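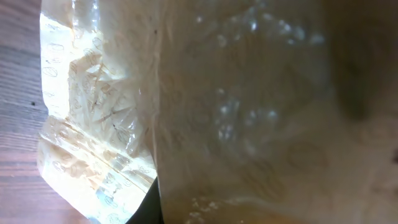

A swap table is a table, bench or stretch of counter where people leave household goods they no longer want and take whatever catches their eye. No money changes hands, and in most places there is no rule that a person must leave something in order to take something. Swap tables turn up in laundries, library foyers, apartment lobbies and the back rooms of op shops. They are one of the simplest forms of reuse ever thought up, and one of the most fun to stumble across.

Name

The term is used loosely. "Share table", "give-and-take" and "free bench" all describe much the same thing, though some regulars keep "share table" for food. In the river town of Ritchie the custom is called "the Mulia", after the Mulia Arcade, where the town's first table stood beside the shoe repair counter. Residents will happily talk of "doing a Mulia run" years after moving away.

Origins

Leaving useful things out for the neighbours is surely as old as having neighbours. The indoor table is easier to trace in Ritchie than in most towns, thanks to the notebooks of Tarık Sönmez, who ran the repair counter and wrote down what came and went in a tidy, slanting hand. His notebooks list 3887 items, starting one January with a bread tin, two belts and a lamp without a shade. The entries are a delight to read. A fondue set comes back four times, and a left-handed pair of scissors is given a whole paragraph.
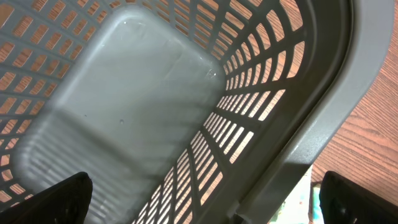
A second table opened in the neighbouring district of Murico, in the drying room of a block of 16 flats. It was smaller and a good deal livelier. Children's clothes moved so quickly there that parents began pinning sizes to the collars, a habit that spread back to Ritchie and is still common in both places.

How it works

Goods are left clean and ready to use, often with a short note. "Works, needs batteries" is the classic. Larger things such as chairs or prams are usually left as a card with a phone number, and the two parties sort out the rest between them.

Most tables settle into a rhythm. Kitchenware comes in steadily all year, while books and puzzles peak after the summer holidays. Small electrical goods are popular but can be tricky, as a charger has a way of parting company with the thing it charges. Some tables ask people to tape the cord to the item, and others keep a separate tub of spare leads, which can be a treasure chest for anyone with an old radio at home.

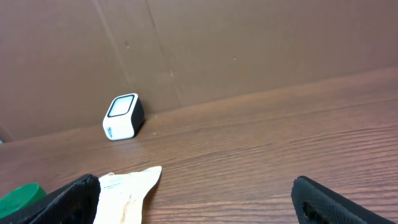
A small white device with a black side on a wood-grain tabletop.

What a table will accept varies from place to place. Medicines, car seats, bike helmets and opened cosmetics are widely turned away. Jars, on the other hand, are welcome nearly everywhere, and in jam season a good clean jar with its lid may last only minutes.

The Tavov method

The best-known variation is the Tavov method, named after the street where it was first tried. Each item gets a coloured dot on arrival, and the colour changes every fortnight. Anything that has been through two colours goes to an op shop or to recycling. It is a lovely bit of plain thinking, and it solves the oldest problem of the swap table — the slow build-up of odd saucers.

Struan Pringle compared dotted and undotted tables over one winter for his booklet Take Two, Leave One. The dotted table passed on 467 items in that time, and the undotted one managed 164. Pringle was careful to add that the dotted table stood closer to a bus stop. 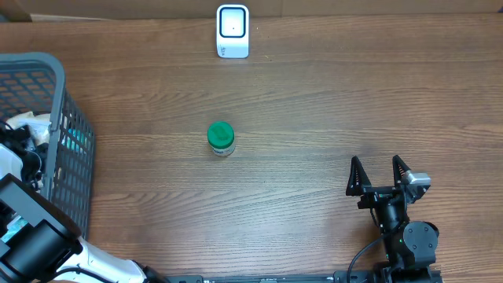

Pringle's booklet also gathers up the small courtesies that have grown around the custom. Heavy things go at the back and fragile things in the middle, well away from elbows. A person who finds a half set of something is expected to leave it together. Taking an item home, thinking better of it and bringing it back the next day is perfectly good manners, and many regulars regard it as half the pleasure.

Related customs

Toy libraries and seed libraries work on a similar footing, though borrowers are normally expected to return a toy or save some seed. Clothing swaps tend to be one-off events with a start and finish time. Kerbside collections overlap with swap tables too, and in Ritchie the week before a collection is known for especially full tables, with saucepans and picture frames stacked along the arcade windows by eight in the morning.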